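3.2 Instrument Setup and Upkeep

The Votik cell at the Ziltov laboratory holds two instrument arms and one fixed endoscope. Before each block of suturing trials, both arms were homed and the wrist joints were moved through their full range under no load. Cable tension was then checked at each of the 3 driven axes, following the procedure set out by Thammasiri. An instrument that failed the check was removed, cleaned, and tensioned again on the Waltell bench fixture.

Jaw alignment was tested by closing each grasper on a length of suture and pulling at a steady rate. Instruments that let the thread slip were set aside for repair. Wrist pins were inspected under magnification after every 6 trials.

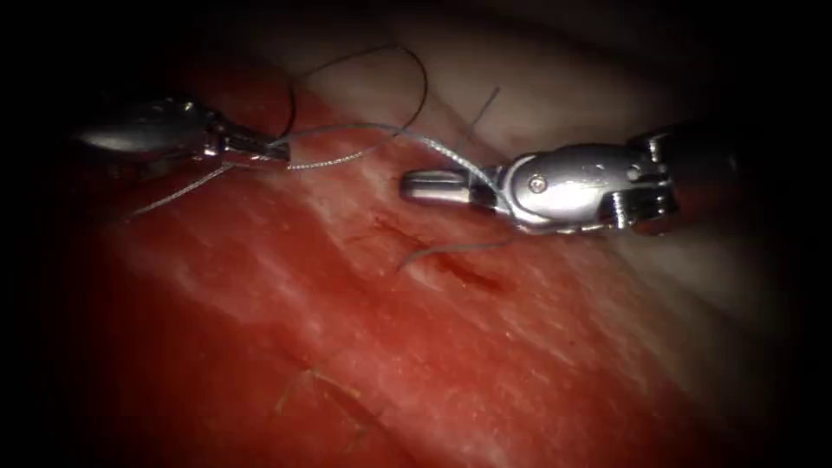
Figure 4. Two instruments handling suture over muscle tissue.

Most of the faults recorded were traced to stretched drive cables in the wrist. Replacing a cable took nearly 4 hours, including the homing run that followed. The camera position was left unchanged during these repairs, so that a new hand-eye calibration was needed only for the arm that had been serviced.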